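# The Second Arm

Kartini Simanjuntak keeps her robot in the half of the garage where the car used to be. The car now lives on the street, under a linden tree, and looks it.

She has been at this since last October, when she ordered a pair of secondhand arms from a surplus dealer and told her wife it was one arm. The arms came in a crate with no manual and a bag of screws, none of which fit. By the time I visited, on a wet Wednesday, both arms had been bolted down and both could move. What they could not yet be trusted to do was move near each other.

"One arm is a hobby," Simanjuntak said, clearing a stack of cereal boxes off a stool for me. "Two arms is a custody dispute."

Her goal is modest if you say it fast. She wants a bench helper that can fetch a small thing, put a small thing away, and hand a small thing over while she has a soldering iron in the other hand. The project is called Wurker, after a typo in a folder name that she fixed twice and then gave up on. It has a logbook, a list of grievances, and a growing number of 3D-printed brackets, most of which crack on the same line.

It also has a copy of itself inside a computer. Before anything happens on the bench, it happens in simulation, where there is a white table, a tray, a turquoise shelf unit and no insurance deductible. Simanjuntak built the virtual bench over three weekends and admits that it is much tidier than the real one, which on the day I saw it also held a bicycle pump and half a sandwich.

The case for working this way was made to her by Nathalie Poirier, who runs the Wednesday evening sessions at Dornirach, a shared workshop in an old bakery across town. Dornirach has a laser cutter, a decent lathe and a kettle that members are asked not to discuss. Poirier had watched Simanjuntak drive a real gripper into a real vise at what she calls "an optimistic speed." The gripper needed new finger joints. The vise was fine.

"I told her to go home and break the fake one," Poirier said. "You can break the fake one all night."

So she did. The evening I sat in, the job was a blue cup and a rod. The right arm was to hold the rod level over the table while the left one minded its own business at the tray. Simanjuntak ran it from a laptop balanced on a paint can. She had several views open at once and switched among them with the calm of a security guard on a slow night.
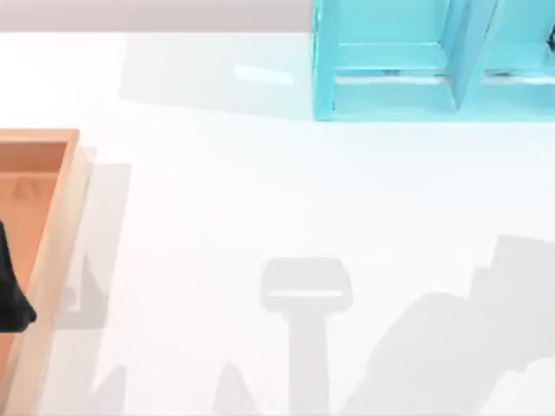
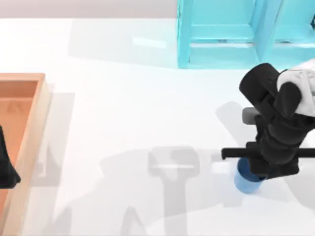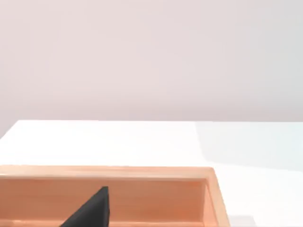 *Inside the Wurker simulation: the tabletop and its shadows; the right gripper holding a black rod over the blue cup; a black finger at the tray.*

The shadows are her favorite part, and she is a little embarrassed about it. They cost her an entire weekend and a graphics driver. She defends them on the grounds that you can often tell where an arm is from its shadow when the arm itself is out of view, and I came to see the point, though I noticed she also just liked looking at them.

The rod was less of a joy. A gripper holding a long thin thing is a gripper that has become longer and thinner in a direction its software has not been told about. In her early runs the arm would plan a perfectly sensible path for its own body and then sweep the rod through everything else on the bench like a drunk with a pool cue. She fixed this by attaching the rod to the arm's model of itself the moment the fingers close. It took 30 lines of code, nine of which are comments apologizing for the other ones.

Then there was the matter of who goes first. Simanjuntak's two arms share a planner that she got from an open project called Kanaujia, and out of the box it is a very polite planner. Each arm, seeing that the other might want the space over the table, waits. On her first long run they waited for 5 hours. She had gone to bed. In the morning the log contained a single message, repeated until it filled the disk.

She now gives the right arm priority and lets the left one sulk at the tray until it is called. This is not in the documentation. Poirier thinks it is a terrible idea and has said so in writing, on the whiteboard at Dornirach, under the cleaning rota.

"It'll bite her when she needs the left arm to lead," Poirier told me. "She'll have to flip everything."

"I'll flip everything," Simanjuntak said when I passed this along. She didn't look up from the laptop.

Money comes up sooner or later in any garage. The arms were cheap for what they are, which means they were expensive. The motor controllers are from Javgate, a small outfit that ships quickly and answers email in complete sentences, and she speaks of them with a warmth she does not extend to the surplus dealer. The tray and shelf for the real bench are still to come. She has the wood for the tray. It is leaning against the water heater, where it has been drying, or possibly warping, through the winter.

That is the odd thing about the project at this stage: the imaginary version is ahead. It has furniture. When Simanjuntak talks about "the table," it takes a moment to work out which one she means, and I got it wrong most of the evening. The garage table is an old door on sawhorses. It has a hole where the knob was, and the cable for the left arm goes through it, an arrangement she describes as planned.

Toward ten she agreed to run the real right arm for me, alone, with no rod and no cup. It rose off its rest with a noise like someone moving a filing cabinet one floor up, crossed the door, stopped over a strip of masking tape and opened its fingers. Then it closed them on nothing and went back. She wrote down the time and a number I couldn't read.

The tape was 3 inches from where the fingers had stopped. She measured it twice, with two different rulers, in case one of them was on her side.

Her wife came out to ask whether we wanted soup. She looked at the bench, at the two arms, and at the empty crate still standing by the door with its shipping label facing out. The label gives the contents and the quantity. She has never mentioned it, Simanjuntak told me later, walking me to my car, but she did turn the crate around herself, sometime in the spring, so that it faced the kitchen.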